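How to Run a Dish-Handling Demo at an Open Day

October | By Kenza Ait Brahim

Search this site Search Go

Filed under: Workshop Guides, Robots, Public Events

At the last Groltach open day we had 276 visitors through the door, and most of them stopped at the dish table. Moving plates makes a good demo. Everyone has done it at home, so you don't have to explain the task before you start. These are the steps we follow at the Lorau workshop. They assume you already have a working arm, a way to drive it and a person who is comfortable doing so.

What you need

A counter or sturdy table
One or more arms with grippers, clamped or bolted down
A plastic tub with a flat bottom
Plates in different colors and sizes
A stop button on a long enough cable
Tape for the floor line
A second person to talk to visitors

Step 1. Set the floor line

Stretch the arm out as far as it goes, on every side where people could stand. Put the tape well past that point. Children will lean over a line on the floor, so we also place a low bench along it when we expect families. The operator keeps the stop button in reach at all times, including during questions.

Step 2. Pick the plates

Use ordinary plates from a thrift store. Skip anything with a chip in the rim, and skip very thin china. A mix is more interesting to watch than a matching set, and visitors like to guess which one will be hard. Glossy plates slide more. Wash and dry them the night before.

Step 3. Place the tub and check your reach

Put the tub down and drive the gripper to each corner, slowly, with nothing inside. If the wrist hits the side anywhere, move the tub, then check all the corners again. Mark its final position with small pieces of tape. It will get bumped during the day.

Look at the cables while you do this. A loop hanging under the wrist can catch on the rim of the tub. Leave enough slack for the joint to turn and secure the rest.

Step 4. Do a slow run before the doors open

We use a speed setting called Samir, named after the student who wrote it. It holds the joints well below their normal limit. Run the whole routine once at that speed, start to finish, and stay on it for the day. Visitors don't mind slow. They do mind a loud crack.

Our log program, Zurus, saves each attempt with a number. We are up to 3,973 attempts, counting practice. You don't need anything that fancy — a notebook is fine — but write down the misses. Someone always asks how often it drops one, and it's good to have an answer.

Step 5. Run the demo in short rounds

Keep each round to five minutes, with a break of two minutes in between. Say what the arm is going to try before it moves. Then stop talking and let people watch. If a grip looks wrong, back off and start that plate over. Tell the visitors you're doing it and why.

The part to point out is the contact with the rim. Plates leaning on each other in a tub can shift when one of them is touched, so the operator goes in at the edge and takes it gently. Ask people to look at the tip of the gripper, where it meets the blue-and-white plate.
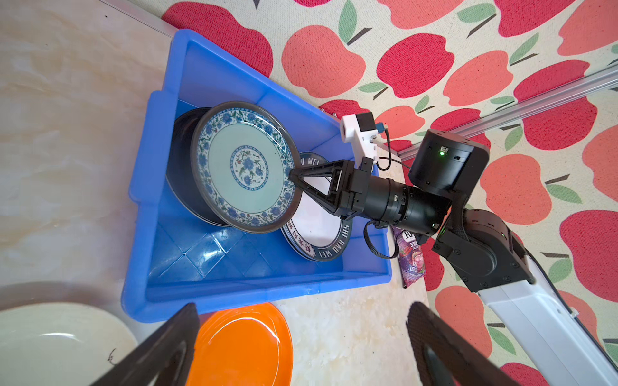
Step 6. Pack up

Park the arm, cut the power, then clear the counter. Check every plate for new chips and throw out the damaged ones. Copy your notes the same evening. Leave the floor tape down if you have another session the next morning.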